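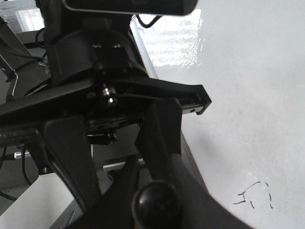
Page last changed: March 2023

Kwan project: progress report to Drandska
Review of the Deteck gripper kit for small benches
Prepared by Gemechu Kumsa, Lonstead workshop

Status

The kit is assembled, mounted on both arms and in daily use. The mechanical part of the review is finished apart from the finger wear check. The software part is behind, and I explain why below. Spending is within the amount approved.

What was bought

We ordered the two-arm version of the kit. Each gripper comes as a motor body with its mounting block, a straight rail, a pair of black finger plates and a bag of screws. The wrist camera and its housing are sold as an add-on, and we took that too. The table, the frame and the arms were already at Lonstead and were not charged to this grant.

Delivery was complete except for the cable clips, which came later in a separate envelope. Deteck did not charge for the second shipment.

Assembly

Putting the first gripper together took most of a day. The second went much faster. The printed guide covers the rail and the motor well but has only one drawing for the fingers, and it does not say which face goes inward. We mounted one pair the wrong way around and had to take it off again. I sent Deteck a marked-up copy of that page and they have said it will be changed in the next printing.

The screws on top of the mounting block can be reached with the gripper on the arm. The ones under the rail cannot, so changing a finger bracket means taking the gripper off. Anyone who plans to swap fingers often should know this before they buy.

Cable routing needed the most thought. The guide shows the wrist cable lying flat against the arm, but when we ran it like that it pulled tight at full rotation. We now leave a loop of slack next to the motor body. The larger bundles go down along the frame on the far side from the work area.

Bench tests

Testing is done on the white tabletop, with marker lines drawn on it where a task needs a start point. We ran 59 pick-and-place trials with common household objects. The gripper held and released the object correctly in all but 3 of them. Two of the failures were with a thin plastic lid that slid out from between the fingers. In the other, the fingers stopped short of closing and the motor had to be restarted. It has not happened again and we did not find the cause.

Grip on soft items is good. Flat items lying on the table are hard to pick up, and the bare finger tips do not get under a sheet of card. We have asked whether thinner tips are available.

The wrist camera gives a usable view of both fingers and the table beyond them. Two things to note. Fast arm movement blurs the picture, so we have lowered the speed limit for recorded trials. Light also reflects off the white surface strongly enough to leave bright patches in the view. A matte table cover is on the purchase list for next quarter.

Software

The driver that ships with the kit runs both grippers, but it drops the connection when the computer wakes from sleep. Deteck sent a patch, which fixed the right arm and left the fault on the left. Until that is settled we restart the driver at the beginning of each session. We have lost some 30 hours to this, most of it before we knew what was wrong.

Training

Gemechu has trained the workshop staff to start up, home and shut down the arms. The written instructions run to 19 pages and are kept in the shared folder. They still need a section on replacing the fingers.

Remaining work

Finger wear will be measured in June, after the same pair has been in use for the full test period. We will repeat the lid trials if thinner tips arrive before then. The left arm driver fault is open with Deteck.

Request

We ask Drandska to let us move the unspent travel money to spare parts. The amount would cover a second set of fingers and one replacement motor. No other change to the budget is needed.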